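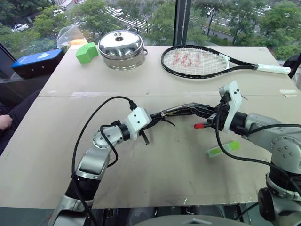 Pillero changes cable specification for office refits

April 5, 2020

Property services firm Pillero has revised its cabling specification for office refits in older buildings. The new document, issue 4, replaces the version in use since last June and applies to all contracts signed from today.

The main change concerns the separation of power and data cables. Where the two run side by side under a raised floor, they must now be kept 60 mm apart or divided by an earthed metal barrier. Crossings are to be made at right angles. Cable ties may no longer be used on data bundles; hook-and-loop straps are required instead.

Each floor outlet box must be left with 2 m of spare cable, coiled loosely below the floor panel. Labels are to be fitted at both ends of every run and must match the drawing number.

The Clirnard office, on the upper floors of the Fuentealba building, will be the first site completed to the new issue. Contractor Ivo has been given nine weeks for the work, including testing. Existing installations do not need to be altered unless a circuit is extended.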